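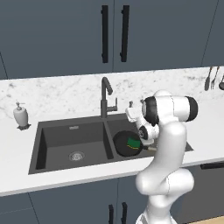
By Plustine Press Office | December

Plustine will take over the kitchen and bath showroom operated by Grindden in McIntyre, the company said. The showroom will stay open during the change, and existing orders will be filled at the prices already agreed.

The McIntyre site covers 3116 square feet and has sold countertops, sinks and cabinets since 2000. Plustine plans to add a cutting shop behind the sales floor, so that stone can be measured, cut and finished at one address. Work on the shop is expected to take 2 months.

Grindden will keep its warehouse in Pinurano, which will go on supplying faucets and drain fittings to both companies. Staff at the showroom have been offered their current positions – hours and pay are unchanged.

Customers with an open order do not need to do anything. Warranty cards issued by Grindden remain valid and can be presented at the McIntyre counter.

The showroom opens at 9 a.m. Parking is at the rear of the building.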